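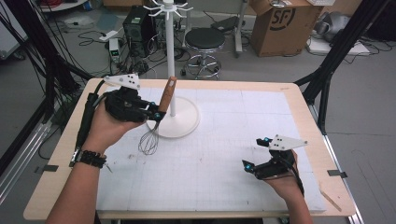 Umholm 30 Whisk, wooden handle
Item no. 808

The Umholm 30 is a balloon whisk for the home kitchen and for small cafes. The length is 30 cm, so it reaches well into a deep bowl and the hand stays clean. We recommend it for egg whites, cream, pancake batter and light sauces. For stiff bread dough please choose a different tool.

The wires are made of stainless steel and they are flexible. The handle is beech, finished with food-safe oil. The whisk weighs 118 g.
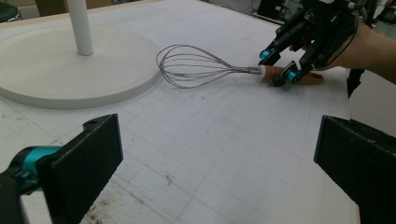
Text: Yanling Dong, Jenau Kitchen Supply
Updated November 3, 2019

Care
Wash the whisk by hand with warm water and a little soap. Do not leave the handle in water overnight, and do not put it in the dishwasher. Dry it with a cloth and hang it or lay it flat. Two or three times a year you can rub the handle with a small amount of oil. If the wood feels rough after the first washes, use fine sandpaper, grit 400, and then oil it again.

Ordering
The whisk is sold one by one or in a carton of 12. Cartons are sent from our warehouse in Jenau within four working days. Handles with engraving need two weeks more, and for these we cannot accept a return.

Questions about larger orders are answered by Romain Baudry. Please write the item number in your message.

See also: Umholm mixing bowl, Zorkel dough scraper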